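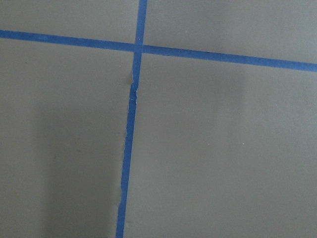 Wrist camera keeps stopping my arm at the tape cross

Helju Strazds
Hi all! I've been having a blast with a Stivari arm on my workbench. I laid out blue painter's tape on the gray work surface so the wrist camera can find its zero point where the two strips cross. It ran great for 870 cycles, then this month it began drifting at homing, always to the left, and yesterday it went down too low and tripped the force limit. Log says "marker edge not found" and then error 4. The strip below the crossing is wrinkled and torn along its left edge, with whitish bits showing. The other strip looks fine. Could tape really do this, or is my camera mount loose? I'd love to get going again tonight!

Laine Rimkutė
Oh, this is a fun one! Yes, tape can do it. The finder fits a line to each side of the strip, and a ragged left edge pulls that line over. Pale flecks in the blue don't help, as the color filter throws them out and leaves holes. The diving part bothers me more. If the marker isn't found, the arm should stop and wait, and yours kept going on an old height value. Look in the homing settings for "use last known" and turn it off.

Then power down, peel the whole bad strip (don't patch it, a second layer makes a ridge), wipe the surface and lay a new one. Home at 10 percent speed with your hand on the stop button. I'd check for shadows too, because a dark patch beside the tape can fool the edge search. Mine went past 1,889 cycles on one set of tape once I raised the approach height so the fingers quit rubbing it. Such a good feeling!

Peng
check your mount screws. mine were loose

Helju Strazds
Mount screws were tight, but thank you Peng! "Use last known" was on, Laine. Off now. New strip goes down after dinner and I'll raise the approach height before I home it.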